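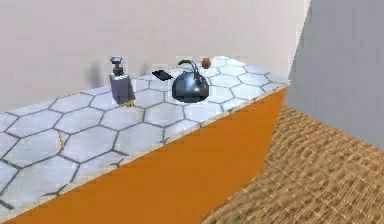
Simin Rashti asked whether the Flomden grout sealer can go over joints that were sealed before with a different product. It can, if the old sealer is a penetrating type and has worn enough that a drop of water soaks in. Film-forming sealers must be stripped first. A film blocks the pores, and the new coat will sit on top and peel.

## Flomden Penetrating Grout Sealer

Water-based sealer for cement grout in tiled counters, backsplashes, and splash zones behind sinks. It dries clear, with no gloss, and does not change the color of most cement grouts. Dark grout can look slightly deeper for the first day after coating.

The sealer is made for cement grout, sanded or unsanded. Epoxy grout does not absorb it and does not need it. Glazed tile does not absorb it either, so any sealer left on a glazed face has to be wiped off before it dries. Unglazed tile will take it up; test on a spare tile.

### Product data

| Property | Value |
|---|---|
| Item number | 1,028 |
| Base | Water |
| Finish | Matte, clear |
| Coats | 2 |
| Wipe-off time | 15 minutes |
| Time between coats | 4 hours |
| Lowest surface temperature | 61 °F |
| Cleanup | Water, before drying |

### Small tile formats

Hexagon, penny round, and other small formats have far more joint length per square foot than large square tile. Coverage figures based on large tile do not carry over. Use the joint calculator on the Flomden data sheet, and enter the tile size, joint width, and joint depth. For hexagons, enter the distance between two opposite flat sides.

A roller is faster than a brush on small formats, but it puts sealer on every tile face and increases the wiping work. On a glazed surface, a narrow brush or the Bulness wheel applicator keeps most of the product in the joint. The Bulness wheel fits joints from 1/16 inch to 1/4 inch. Wider joints need a brush.

### Surface preparation

1. Let new grout cure for the full period printed on the grout bag.
2. Clean the joints with a neutral cleaner. Do not use vinegar or other acids on cement grout.
3. Rinse twice with clean water and dry with a towel.
4. Leave the surface open to air until the joints are one even shade. A darker patch is still holding water.
5. Mask metal edging, painted panels, and raw wood.

Soap residue is the most common cause of uneven uptake next to a sink. It fills the surface pores and is hard to see on light grout. Rebane degreaser, diluted as directed on its label, removes it. Rinse well afterward.

### Application

Shake the bottle. Work in sections small enough to wipe in time. Apply the first coat along the joints until they stop taking up liquid, wait 15 minutes, then wipe tile and joints with a dry white cloth. Change the cloth when it feels damp all over. Repeat after 4 hours.

Dried haze on glazed tile can be removed by rubbing with a cloth dampened with fresh sealer and wiping at once. Haze more than a day old needs Flindier haze remover and a white nylon pad.

### Care

Keep the counter dry overnight after the second coat. Use no cleaner other than plain water for the first three days. After that, any neutral cleaner is suitable. Bleach and abrasive powders shorten the life of the seal.

Check the joints once a year with a few drops of water. If the grout darkens within five minutes, apply one fresh coat.

### Limits

- Not for caulked corners or silicone joints
- Not for polished marble
- Not a repair for cracked or loose grout
- Does not lighten stains already in the joint

### Storage

Store upright and tightly closed. Protect from frost. Product that has frozen will separate and must be thrown away according to local rules. Do not pour unused sealer back into the bottle.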